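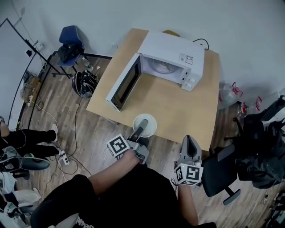
Flelholm framing workshop and office: spring walk-round
Friday, May 20, 2005
Checked by: me, with Ilir Obradović holding the other end of the tape
Copy to: Senad Stojanovska, and one for the folder by the front door

Same form as last year with a few lines added. OK means OK, ACTION means somebody has to do something, and I've put my comments under each one because a column of ticks drives me round the bend when I come back to it a year later.

1. WAYS OUT

1.1 Front door opens fully, no key needed from inside. OK
Lovely. The new closer is a bit keen, mind your heels.

1.2 Back door opens fully. ACTION
It opens, but you have to lift it. It was like this last June too and I wrote "easing off with the weather", which was optimistic of me! It needs planing along the bottom. Mujić did the front one and made a good job of it, so I'll ring them.

1.3 Corridor clear to full width. ACTION
Narrowest bit was 49 cm, between the wall and a stack of backing board. Ilir moved the board while I was still writing this down, so it's clear now, but that corner attracts things. I'd like tape on the floor.

1.4 Exit signs lit. OK
The one over the stairs buzzes. It buzzed last year.

2. FIRE

2.1 Extinguishers in place, pins in, gauges in the green. OK
All where the plan says. The one by the mount cutter had a coat on it (mine, sorry).

2.2 Extinguisher service labels in date. ACTION
The tag on number 673 has faded so badly I couldn't read the month. Ask for a fresh one at the next service visit.

2.3 Alarm test. OK
Jisix panel, call point by the stairs this time. Heard in every room including the loo. You can hear it in the spray room with the extractor on, but only just, and I wouldn't fancy relying on it with ear defenders as well. Senad, can we get a price for a flashing light in there?

2.4 Rags and solvents. ACTION
Lid was off the oily rag bin. I know it's a faff with the pedal broken, but please use your hand until we get a new one. Solvent cupboard locked and tidy, and somebody has labelled all the shelves, thank you whoever you are.

3. WORKSHOP MACHINES

3.1 Mitre saw guard returns by itself. OK
Did it ten times. Snapped back every time.

3.2 Underpinner foot pedal guard. OK
One screw loose, tightened on the spot.

3.3 Glass cutter, wall mounted. ACTION
Top bracket has a bit of play in it. It won't come off the wall this week, but please don't cut anything taller than your shoulder on it until it's been looked at. Ilir has a longer bolt at home that he thinks will fit.

3.4 Glass rack. OK
Felt is nearly worn through on the two left-hand slots. Fine for now, will want doing before Christmas.

3.5 Offcut glass bin. ACTION
Too full, and there were shards sticking out above the rim. Empty it when it's two-thirds full, please, that's what the line of red tape is for!

3.6 Extraction, spray room. OK
Filter changed in March and the tissue test held nicely.

4. LADDERS AND STORAGE

4.1 Parno stepladder. OK
Feet good, hinges good, nothing bent. Still my favourite thing in the building.

4.2 Old wooden steps. ACTION
Split in the third tread. I've tied a label on them and put them by the skip, and if I find them back in the stock room I shall be cross.

4.3 Shelving fixed to wall. OK
Moulding racks all solid. I gave every one a good tug.

4.4 Heavy items stored low. ACTION
Box of mirror samples on the top shelf. It weighs 14 kilos, I put it on the parcel scales. Bottom shelf from now on.

5. OFFICE AND TEA THINGS

5.1 Plugs and leads, look-over. OK
No nicks, no scorching, no blocks plugged into blocks. The kettle lead used to trail across the sink and it's been rerouted round the other side, much better.

5.2 Microwave. OK
Door seal clean, plate sits properly, plug fine. Please cover your soup.

5.3 Fridge. OK
Temperature all right. There's a yoghurt in there I'm not prepared to discuss.

5.4 Chairs: castors, gas lift, back fixings. OK

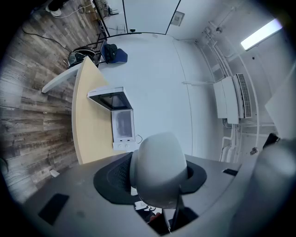

Office chair with black mesh back and white headrest, seen from behind.

I sat in all of them and bounced, went up and down, and leaned back further than I'd like to. Nothing sank. If you do get one that drops when you sit on it, please don't prop it up with a block of moulding. Tell me and we'll replace it.

5.5 Screens and desk height. OK
I asked everyone and had no complaints, apart from glare in the afternoons at the desk by the window. The blind works if you pull the left cord first.

6. FIRST AID

6.1 Box contents against the list. ACTION
Low on the blue plasters again, and the eyewash expires next month. It's glass splinters mostly, so I'd like better tweezers as well. The ones in there couldn't pick up a pea.

6.2 Accident book. OK
Two entries this year, both small cuts, both written up properly and signed.

6.3 First aider names on the wall. ACTION
It still has my old phone extension on it.

TOTALS
53 points looked at altogether, counting the individual sockets and extinguishers, which I've kept on the separate sheet so this one doesn't run to six pages.

WHO'S DOING WHAT
Back door: me, ringing Mujić on Monday
Glass cutter bracket: Ilir
Price for alarm light, new pedal bin: Senad
Floor tape, plasters, eyewash, tweezers, wall notice: me
Offcut bin: whoever fills it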